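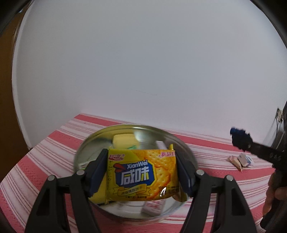
Tagged: Crime & Courts / Talks

Slide 4. Reporting a first arrest. Keep to the Jekville warehouse theft.

Police log gives the time of arrest, the charge and the case number, 1508. It does not give a motive. Leave motive out.

"Arrested for" implies guilt. Use "arrested on a charge of" once the charge is filed - check with the clerk.

Loss was put at about $500 by the owner. Attribute it.

Slide 5. Hearing is Wednesday. Mared Gwynne covers bail, 7 minutes. Hold questions until she is done.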